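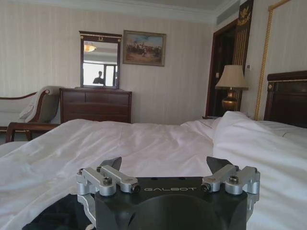
# The phone in the drawer

There is a drawer in my kitchen that holds takeaway menus, a bicycle key for a bicycle I sold, and every mobile phone I have owned since university. In September I took out the oldest one that would still hold a charge, a Lostireo with a cracked corner, and put my SIM card in it. My own phone had gone into the sink on the Tuesday and the repair shop wanted it for six days.

I had expected to suffer. I'd rather looked forward to it, having pitched the suffering to my editor already.

The Lostireo was a fine phone in its day. Its day was the one on which I queued outside a shop in Purves, in sleet, behind a man who had brought a folding chair. It did maps. It did email, in the sense that email arrived. The camera made everyone look as if they'd been recently rescued from somewhere. I was devoted to it until the next one came out with a slightly bigger screen, at which point I found it unbearable.

Switching it on again took four minutes. It then told me I had 28 updates waiting, tried to install the first and announced that the server could not be found. I felt for it. We have all gone back to an old office and discovered that the pass doesn't work.

Most of what I do with a phone turned out to be possible. Calls worked, and were clearer than I remembered. Texts worked. My bank's app declined to have anything to do with me, and so did the one for the car park, and I ended up feeding coins into a machine while a queue formed and somebody sighed through her nose. The group chat from my daughter's school would not load at all. I have been asked not to say how I felt about that.

Ruaridh Dow has been mending phones from a shop the width of a corridor for longer than most of his customers have had them. He had mine open on the bench when I called in, and he looked at the Lostireo the way a vet looks at an elderly Labrador.

"Nothing wrong with that," he said. "The battery's tired. Ninety per cent of what comes through the door, it's the battery or it's the glass. The rest is people who want me to tell them it's dead so they can buy a new one."

Does he tell them?

"If they've got their heart set on it."

A new battery for the Lostireo would cost less than a decent lunch. The trouble is the software, which stopped being looked after long before the hardware gave up. Shona MacAulay, who writes about security and answers emails with alarming speed, was blunt when I told her what I was carrying. Fine for ringing your mother, she wrote. Don't log in to anything you'd mind losing. She added that the makers now promise updates for much longer than they used to, and that she would believe the last year of any such promise when she saw it.

Some people have gone further than a tired battery. Wilma Shearer runs a small removals firm and handed all her drivers a Gonell, a plain thing with buttons and a hinge, after one of them reversed a van into a bollard while choosing a podcast. There was a revolt. It lasted until they found that they only had to charge the things at weekends. Two of the drivers have since bought their own for the evenings, and one has taken up the accordion, a development for which she accepts no responsibility.

I borrowed a Gonell for an afternoon. The hinge shuts with a snap that makes every call sound like a resignation. Typing "see you at the station" took so long that I was at the station when I sent it.

By the fifth day with the Lostireo I had stopped reaching for it in queues. I should like to report that I filled the time with thought, but I mainly read the backs of things. I can tell you a great deal about the sodium content of crispbread. I slept well, though it's possible that was the crispbread.

Then Ruaridh rang to say mine was ready. He had dried it, changed the battery while he was in there and cleaned from the charging socket a quantity of fluff he had kept to show me. I paid, thanked him, and had looked at the school chat before I reached the door. There were 90 unread messages, nearly all of them concerning a lost cardigan.

The Lostireo is on the windowsill now, plugged in, with its alarm set for seven. It runs a little slow, so I've been getting up late.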